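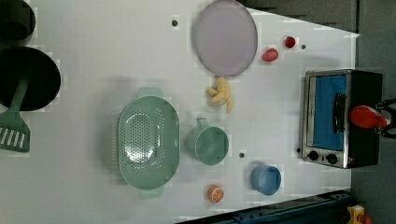 5.3 Open-day demonstration

The toaster oven task was also run outside our normal test schedule, at the Siltbridge open day in September. Visitors came through the lab in groups of up to 15, and each group stayed long enough to watch at least one full attempt. The arm, the policy weights and the control settings were the ones used in Section 5.1. The policy had been trained on 400 teleoperated episodes, none of them recorded with people standing near the table.

The table was set with play food and toy cookware, including a plate, a colander and a frying pan with a green spatula. Between attempts visitors were allowed to move the small items wherever they liked. The oven stayed on the right side of the table, within easy reach of the arm. Iraklis Tsoukalas ran the station and logged each attempt by hand on the Mustham score sheet.

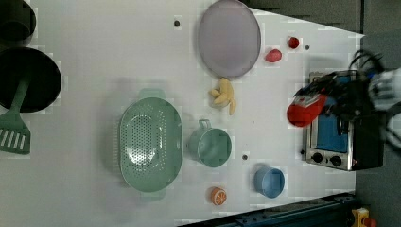

Figure 7. Open-day setup, with the gripper holding a red item just above the toaster oven.

We did not treat these attempts as a controlled test and they are left out of Table 3. Over the day the arm made about 200 attempts. It was stopped by the operator 3 times, in each case after a visitor leaned over the table. The most common failure in the log was a grasp that closed beside the item, usually after two pieces of food had been placed touching each other. The Pisharody baseline was not shown, as switching between the two controllers requires a restart of the arm.

Visitors asked most often about speed. The arm was limited to the same low speed throughout the day, and several groups took the pause before each grasp for a fault.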